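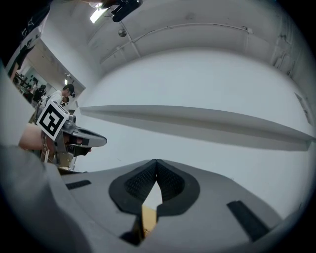
Tanveer Baloch wrote in to say the basket should go on last, after the table is leveled and the chair is in. Agreed, order changed, old steps 2 and 5 are swapped now. If you have the printed sheet, throw it out.

Section 4. Table and sorting basket

You need: Skitwood table (top and legs, carton 556), Dandano basket, one chair, felt pads, hex key from the small bag. Two people for the flip.

1. Top face down on a blanket. Not bare floor.

2. Legs on, bolts finger tight only. All of them. Then go around again with the key, quarter turns.

CAUTION: Do not force a bolt that goes in crooked. Back it out, start over. Stripped inserts are not covered.

3. Flip. One person each end, lift by the top, never by the legs.

4. Stick the felt pads on, push the table to its spot, check for wobble. Wobble = loosen, press down, retighten. Usually the leg nearest the wall.

5. Leave 61 cm behind the table so the chair can pull out.

6. Chair in. Back of it should clear the tabletop edge when you slide it foward.

Note: sitting side is the straight side. If your top came with two straight sides either will do.
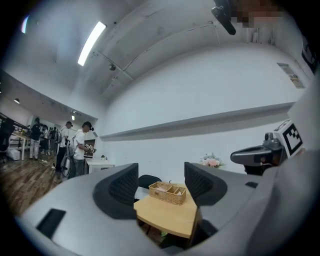

Small stuff goes astray fast, so get the basket loaded the same day, before the table turns into a dumping spot. Soft cloth first, quick wipe inside, shake out any bits of wicker. Three compartments in the woven one, set right on the tabletop, curved edge to the front, and little things dropped straight in. No lids, no liners needed. Tall items fall over, keep those elsewhere.

7. One kind of thing per compartment. Most used nearest your hand.

8. Weight: 8 lb max for the whole basket. Lift from underneath, both hands. Not by the rim, not by the dividers.

CAUTION: Wicker snags. Keep knits and loose thread out, or wrap them.

9. Wipe table weekly, damp cloth then dry one. Basket gets a dry brush only. No soaking.

Lighting

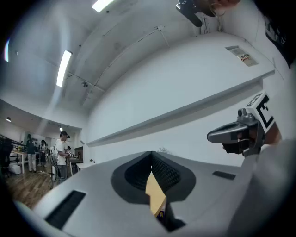

According to Lucienne Masson, glare was the bigger headache with hers, she had the table right under a ceiling tube and couldn't read a label without tipping it. Moving it 44 cm toward the wall fixed it.

10. Turn on the ceiling lights, sit down, look at the tabletop. Bright stripe across it? Shift the table or turn it a quarter.

11. Recheck the wobble after any move. Yes, agian.

12. Bolts once more after a week of use. Put the hex key in the basket so you can find it.

Missing parts: Stevness parts desk, closed Thursday. Give the carton number.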